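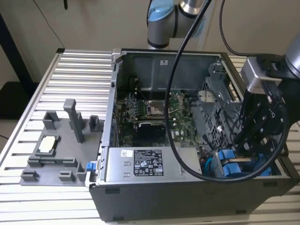 Desktop tower open on the slatted table, side panel removed.

Plarnport Equipment Reuse, Brarnside building
General safety inspection, ground floor and loading area
Period: July
Inspected by: Marietjie Lekota
Accompanied by: Ayanda Hendricks (ground floor), Precious Sibiya (loading area)
Ratings: OK / Action / Not checked / N/A

1. Exits and walkways

1.1 Exit doors open fully from inside without a key. OK
1.2 Exit signs lit. Action
Comment: Sign over the north corridor door is dim on one side. Replace the fitting. Second report on this one; the earlier ticket was closed after a lamp change only.
1.3 Main walkway clear to the painted lines. Action
Comment: Empty pallets standing inside the line near the goods scale at 9:40. Moved during the inspection. The pallet bay was full, so the same thing will happen again until Dreltow collects. A. Hendricks to ask for an extra pickup.
1.4 Floor surface even, no loose edges. OK
Comment: Ramp strip re-glued after the last inspection, holding well at both ends.

2. Fire

2.1 Extinguishers in place, pin and seal intact, gauge in the green. OK
2.2 Extinguisher tags signed for the month. Action
Comment: Tag in the paint store not signed. Unit itself in order.
2.3 Fire doors close and latch unaided. Action
Comment: Stairwell door closes but does not latch from a small opening. Closer needs adjusting. Do not wedge it in the meantime.
2.4 Alarm panel shows no faults. OK
2.5 Packing material stored away from heaters. OK
Comment: Heaters are off for the summer. Check again when they go back on.

3. Electrical

3.1 Portable leads and plugs free of damage. Action
Comment: One extension lead, 6 ft, outer jacket split behind the plug. Tagged out and handed to F. Radebe for disposal. No tape repairs on this type.
3.2 No power strips plugged into other power strips. OK
3.3 Breaker panels accessible and labeled. Action
Comment: Panel B directory still lists the old battery room. The circuit now feeds the label printers. Correct the directory before any isolation work is done on that side.
3.4 GFCI outlets trip on test button and reset. OK
3.5 Equipment unplugged before covers come off. Not checked
Comment: Written procedure reviewed and current. Practice to be observed on a working shift. Power supplies are not to be opened on this site under any circumstances.

4. Racking and storage

4.1 Load signs fitted and readable. Action
Comment: Bays along the east wall are marked 300 lb per shelf. The last bay has no sign. Treat as unrated and keep it empty until the sign is fitted.
4.2 Uprights and beams free of impact damage. OK
Comment: Scrape on the lower upright by the roller door is paint only. Checked with a straightedge.
4.3 Beam locking pins present. OK
4.4 Heavy items on lower shelves. Action
Comment: Onishi monitors stacked on the top shelf, old heavy type. Bring down. Two people for the lift.

5. Chemicals and batteries

5.1 Safety data sheets available. OK
Comment: Binder is in order. The sheet for the label remover has been replaced by the current version.
5.2 Containers labeled. Action
Comment: Spray bottle at the cleaning sink with handwriting worn off. Contents unknown, so emptied to the waste drum and the bottle discarded.
5.3 Swollen or damaged cells kept in the metal bin with lid closed. OK

6. Loading area

6.1 Dock plate secure, edges marked. OK
6.2 Pallet jack brakes and wheels. OK
6.3 Roller door safety edge reverses the door on contact. Action
Comment: Reversed on the first try, slow on the second. P. Sibiya has called the door contractor. Manual operation only until the visit.
6.4 Noise at the baler. OK
Comment: Reading of 75 dBA at the operator position, door shut. Not measured with the door open.

7. First aid

7.1 Kits stocked. Action
Comment: Loading area kit is short of burn dressings and gloves. Eyewash bottle in date.
7.2 First aider names posted. Action
Comment: Poster does not show Dede Sowah, who has completed the course. Reprint.

Follow-up
Items 2.3, 3.3 and 6.3 take priority and should be closed before the next inspection. Item 3.5 carries over. Send photos of completed work to M. Lekota with the item number in the subject line.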